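## The Misen practice arm for student phlebotomists

We've been sending the Misen out to colleges and training rooms for a good while now, and it's still the one our tutors ask for by name. If you're partway through a phlebotomy course, or you teach one, you'll know how much difference it makes to have an arm you can come back to again and again before you ever sit down with a real patient (and how quickly a tired old one puts people off!).

The Misen is a full left arm, from the shoulder down to the fingertips, with 11 places where a vein can be found and drawn from. Some are lovely and easy, the sort you'd hope for on your first morning, and a few are deep and a bit slippery, because that's what you'll meet on placement. The skin is soft and closes up nicely after each go. We reckon on 400 draws before a skin wants changing, and a new one slips on in a few minutes with a little talc. 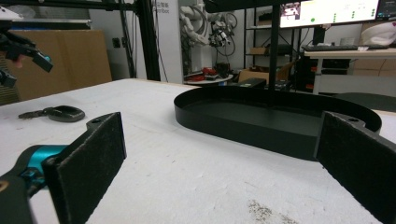

Each arm comes with a bag of pretend blood powder, which makes up to 300 ml at a time, along with tubing, a stand and a printed guide. The guide was written by Mahmoud Mansour, who taught the evening course at Flanthorpe for years and has watched an awful lot of nervous students find their first vein. Do read his pages on anchoring the skin, even if you think you've got it sorted. They're the best thing in the box, if you ask me.

**In the box**

- Misen arm with skin fitted
- One spare skin
- Blood powder, tubing and hanging bag
- Stand with clamp
- Printed guide, 23 pages

Needles aren't included, as most colleges prefer to use their own.

Please rinse the tubing through with clean water at the end of every session and leave it to drain overnight. If you'd like the darker skin tones, or a right arm, just say so when you order and we'll swap it at no extra cost. The Benent carry case fits both and is sold separately.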